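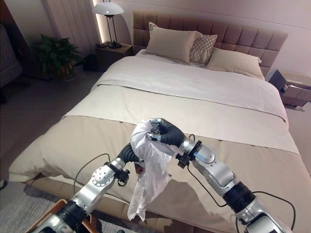

# Zipfel vier

Ich schwöre, das Tuch macht das mit Absicht. Seit dem Abendbrot sitze ich mit dem Laptop auf den Knien im Musterschlafzimmer von Girance und schaue zu, wie mein Planer nach einer Ecke sucht. Beide Greifer haben den Stoff, eine Spitze hängt schön brav nach unten, ein Kind würde sie sehen! Pivulow sieht sie auch, mit 0,51 Konfidenz. Und bei 0,554 liegt die Schwelle.

Klar könnte ich die Schwelle runtersetzen. Habe ich letzten Dezember mal gemacht, da hielt Pivulow das gemusterte Kissen für eine Ecke, und zwar sehr überzeugt.

Also wieder ins Log. 22 Greifkandidaten, alle verworfen, und dahinter steht jedes Mal derselbe Satz: »Faltung unklar.« Den habe ich selbst geschrieben, vor Ewigkeiten, als Platzhalter (man kennt das ja). Inzwischen liest er sich wie ein Vorwurf.

»Faltung ist immer unklar, du Nase«, sage ich und stelle den Zeithorizont auf 400 Millisekunden. Neustart. Der Regler brummt sich ein, ich halte die Luft an.

Im Log erscheint eine neue Zeile: »Faltung unklar. Bitte warten.«

Bitte warten? Das habe ich nie geschrieben. Ich suche im ganzen Code danach, auch im alten Zweig, der noch Skirken hieß. Kein Treffer.

Na gut, denke ich, dann warte ich eben. Ich nehme die Hände von den Tasten, mache mir einen Tee und komme zurück, da steht der Wert bei 0,554.

»Danke«, steht im Log.

Ich trinke erst mal den Tee.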